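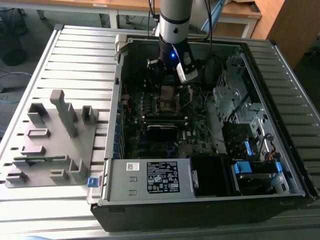
Subject: Re: [refurb-list] Stripping the old Dell towers: what to keep, what order, and is it worth it?

I've cut the earlier message down to the parts I want to argue with. The rest is in the archive for anyone who missed it.

> I've been working through the office desktops that came to us via Revura
> and I think we should settle on a fixed routine. Mine is: side panel off,
> case flat on the bench, processor out first while everything is still
> rigid, then memory, then cards, then power supply. Eighteen machines
> stripped this way would fill the shelf with tested spares and we'd never
> have to buy anything in again.

I'm glad somebody is doing the work, and I have no quarrel with laying the case flat. I've tried doing it with the tower standing up and all you get is a sore neck and a screw down the back of the board. After that I start to have doubts.

Processor first is the bit I'd drop. With the heatsink off you have a bare chip in an open socket, and you are then proposing to lean over it and wrestle with memory clips, cards and the power supply, which is a heavy metal box with sharp corners and a fistful of cable attached. If it's a socket with the pins in the board, one dropped screw and you've turned a working motherboard into a tray. I'd want the big heavy stuff out of the way before anybody lifts a lever. If you must check which processor you've got, look, write it down, and close the socket again.

> The memory is easy money. It all goes in one tub and we sort it later.

Sort it later, when? I've met the tub. It lived at Wodwood for as long as I had anything to do with the place, and every time we wanted a matched pair somebody tipped it out on the table and spent an evening reading labels. Two minutes with a strip of masking tape while the module is still in your hand saves all of that. Write the size and the machine it came out of. If the label has gone, it goes in its own bag and doesn't get mixed in with the rest.

I'd also question "easy money". Have you looked at what old desktop memory fetches? I did, in November, with three modules, and by the time I'd paid for padded envelopes I'd have been better off selling the envelopes. Keep it for our own repairs by all means, but let's not put it in the plan as income.

> Power supplies: if it spins up, it's good. Straight on the shelf.

No. Sorry, but no. A fan turning tells you that a fan turns. It tells you very little about how the thing behaves with a load on it after an hour in a warm room. I'd like to see each one run in a machine for a decent stretch before it gets called a spare, and I'd like a sticker on it saying so. Read the big label on top as well before deciding it'll fit somewhere else. Wattage is only half of it; the connectors on some of the Dell ones won't suit an ordinary board, and depending on the age and model a plug that goes in nicely is still no guarantee that the right wires are behind it. I don't trust a plug because it's the right shape.

And please can we all agree that nobody opens one up. I know the list has had this argument before. I don't care how long it's been unplugged.

> The coloured plastic bits (latches, card clips) can go in the recycling,
> they only fit the one case.

That's the one I feel strongest about! The little blue latches and the clips are what makes these cases pleasant to work on, and they're also what breaks. The electronics will outlive them. A tower that won't hold its cards in properly is no use to the person we give it to, and you can't walk into a shop and ask for the part. They weigh nothing. Put them in a bag, write the case model on the bag, and hang it from a nail. Same for blanking plates from the back, because every machine somebody brings in seems to be missing one and then the dust gets in.

> Boards we can't use go to Schwaiger as mixed scrap.

Fine by me, though I'd ask what they want left on them. I was told one thing by them and another by Ristska, and the two answers can't both be right. One wanted the processor left in the socket, the other wanted it out and bagged. Until somebody gets it in writing I'd stack the boards flat with card between them and leave them alone. Don't snip anything off to make them fit the crate.

On the larger claim, that we'd never have to buy anything in again: I don't believe it. What we run short of is drives, and one old one per machine won't go far. A shelf full of power supplies and small memory sticks won't change that. I'd rather we took two of the towers and got them going as complete machines, using the others as donors only when something is actually needed. A case with its parts still in it is quite a good storage box for those parts, after all. Nothing gets lost and you know what it came out of.

So what I'd put up against your routine, for one machine:

Unplug at the wall, hold the power button in for a few seconds.
Case flat, open side up, on something that won't slide.
Note the model and what's fitted, before touching anything.
Cards out, clips and plates bagged with them.
Power supply out, all leads first. Check for the one hidden under the edge of the board.
Memory out, taped and labelled.
Processor last, and only if the board is going for scrap or the chip is wanted.

Happy to be told I'm wrong on the order if someone has a reason other than "it's how I've always done it". I'm less likely to shift on the power supplies.

One question back to you: when you say tested, tested how? If there's a sheet, could you post it? If there isn't, I'd hold off adding any more to the shelf until there is.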